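We queued for Vitport and I would do it again

I have wanted to go to the Vitport open day for years, and every August I have managed to be somewhere else. This time I booked the train before I'd even asked for the time off, and at 9.40 on Thursday morning I was standing outside a former ferry shed with a coffee in one hand and a printed ticket in the other, behind a man in a full Nuvik cape. It was already hot. I was already happy.

For anyone who hasn't followed it, Vitport is the studio complex down by the old harbour where they film Nuvik, the family drama with the lighthouse, the twins and the truly terrible stepfather. Once a year they open the doors to fans for a day. There were 2,000 tickets, they went in one lunch hour, and I got two of them by refreshing the page under my desk. My sister Jo had the other one. She has seen four episodes and mostly came for the harbour, but more on her later.

They let you in through the wardrobe department, and I could have stayed there until closing. The coats! You see them on screen and think, yes, nice coat, and then you're standing next to one and the cuffs have been darned over and over in slightly different wool, so it looks as though someone's gran has been at it for thirty years. The woman looking after the rails told us the twins' school jumpers are bought new and then washed 80 times before anyone wears them on camera. She let us feel the difference between a washed one and one straight out of the packet. One could have stood up by itself.

After wardrobe you go along a corridor lined with old call sheets (I photographed nearly all of them, sorry to everybody behind me) and out into the workshops and the stages. You're free to wander at your own pace, which I loved, although it does mean people bunch up wherever there's something they recognise from the credits. 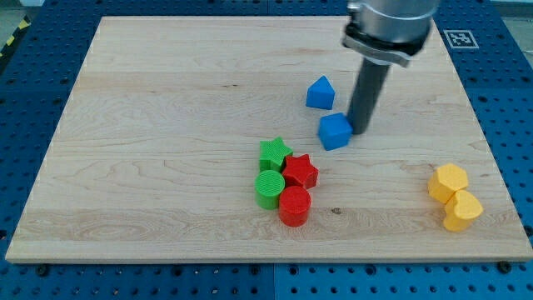

A blue cube on the middle right of the board, Vitport open day

The kitchen set was the big one for me. It is tiny. On television that kitchen holds a family of seven and a dog, and in real life Jo and I could barely pass each other by the cooker. Two of the walls slide away so the crew can get in, and the window over the sink looks out on a painted cloth of the bay. The fridge door still had the shopping list from the last series stuck to it, in the mother's handwriting, with "candles" underlined. If you've watched the finale you'll know why I had to go and stand quietly by a fire extinguisher for a minute.

Then came the talk at 1.30, and Nadège Hervieu herself. I'd told myself she might not turn up, so as not to be let down, and there she was, in trainers, eating a peach. She plays the mother, and on screen she can freeze a room. In person she laughs at her own stories before she gets to the end of them. She talked for nearly an hour with hardly a note in front of her.

The best bit was about her children. They're eight and eleven now and until last winter they thought she worked "at the boats". Then the younger one saw her on the side of a bus and waved at it, and when the bus drove off without waving back there were tears. She now gets asked at bedtime whether she's going to be the bus mummy or the normal mummy tomorrow. The whole hall went "aah", including the man in the cape.

She was asked about Lytvynenko, the film she's making next, and said only that it's a slow one, that she has to learn to row properly, and that her shoulders have opinions about it. Somebody asked whether the stepfather is coming back. She looked at the producer, the producer looked at the ceiling, and I am choosing to take that as a yes.

I did get to say hello afterwards. She signed my programme and asked Jo who her favourite twin was. Jo, who cannot tell them apart, said "the tall one". Nadège said she'd pass that on.

Some practical bits if you're thinking of going next year. The queue looks awful but it moves. Take water. The café is run by Clesteo and does a very good cheese and onion tart, but it had sold out by noon, so eat early or bring sandwiches and sit on the harbour wall as we did. The shop takes cards. There's step-free access to everything except the lighthouse stair set, and they show a film of that one downstairs. The charity raffle is worth a go too – the prize was a walk-on part, and they'd sold 1,000 tickets before the talk had even started. I bought five and won nothing.

We caught the 5.15 home. Jo started episode five before we'd left the station, and she has since rung me twice to complain about the stepfather.

Last updated: August
31 comments | 12 shares
Contact | Copyright | Back to top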